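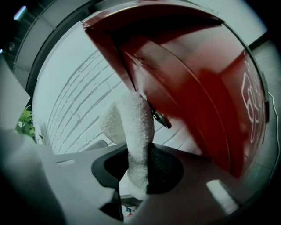
A reader wrote in to ask whether I wash the fuzzy stuff before it goes away or after it comes back out, and could I please settle it, as she and her sister have been going back and forth over it since November. Before! Always before. I answered her in one line and then realized I had a whole folder of questions like hers, so I finally sat down and turned them into a page. Last updated 18th May.

Why wash first?

Terry cloth and plush hang on to everything. Crumbs, skin lotion, whatever the dog had on his face. Shut that up in a box with a lid for half a year and you'll smell it when you open it (I have, and it was bad). I do a cool wash, no fabric softener, and then I let things dry a full day longer than I think they need. Thick toys fool you. The outside feels done and the middle is still damp, so give the belly a good squeeze before you decide.

Can plush toys go in the machine?

Most of mine do, inside a zippered pillowcase, on the gentle cycle. Anything with a battery box or a music thing inside gets wiped by hand with a damp cloth. If an arm or a leg is already coming loose, sew it first. I skipped that once and spent an evening picking stuffing out of the door seal.

What kind of box do you use?

I get asked this more than anything. I have a mix. The sturdy ones with lids are from Burell and I've had them long enough that the corners are scuffed. The cheaper ones are Urkon, and they're fine for light things like socks and doll clothes, but I wouldn't stack them more than two high. I like a bright color because I can tell from across the room which box is which, and then I never have to read a label. Red is toys and fuzzy socks at our house, blue is swimming, and green is whatever I didn't want to deal with.

Do I need the ones that seal airtight?

Not for an indoor closet, in my opinion. If you're storing in a garage or a basement, sure, spend the extra money. Just be very, very certain everything is dry.

The lid keeps catching on soft things. Any tricks?

Oh, this one drives me up the wall! Anything fluffy will find the hinge. I lay a flat pillowcase across the top of the pile and tuck it down the sides, and then I close the lid slowly with one hand while I push the pile down with the other. If a sock or a toy's foot has already gotten caught, open the lid all the way before you pull. Tugging it out sideways leaves loops hanging out of the terry, and those never go back in. Snip a pulled loop level with the rest, by the way. It won't run the way a knitted sweater does.

How full is too full?

If I have to sit on it, it's too full. Plush squashes down nicely but it comes back up, and then the clasp is under strain the whole winter. I leave a hand's width at the top.

What about vacuum bags?

I tried the Pokuvix ones on a batch of stuffed animals. They do save a ton of space, I'll give them that, but a couple of the long-haired toys came out looking ironed. Ten minutes in the dryer on low with a clean tennis ball helped, though the rabbit still leans. I keep the bags for comforters now.

What do you do with single socks?

They get their own small bag at the top of the box. When the box gets unpacked, whatever still has no partner goes into the dusting pile. A terry sock over your hand is the best thing I know for window blinds.

How much did you get rid of?

The first big sort-out, I wrote everything down because I was curious. We had 660 pieces if you include every doll shoe, and 189 went out the door. The next round was only 13, so either I'm getting better at this or softer.

Do you label the boxes?

A strip of masking tape on the short side with the size and the season. I had a Liew label maker and I used it happily until the tape refills got hard to find.

My kid wants a toy back the day after I packed it. Help?

Just go get it! I put the likely suspects in last, right under the pillowcase, so it takes a minute and nothing else has to come out.

Can I send you a question?

Please do, the form is at the bottom of every page. Keep it under 900 characters or it cuts you off, and I can't seem to change that setting.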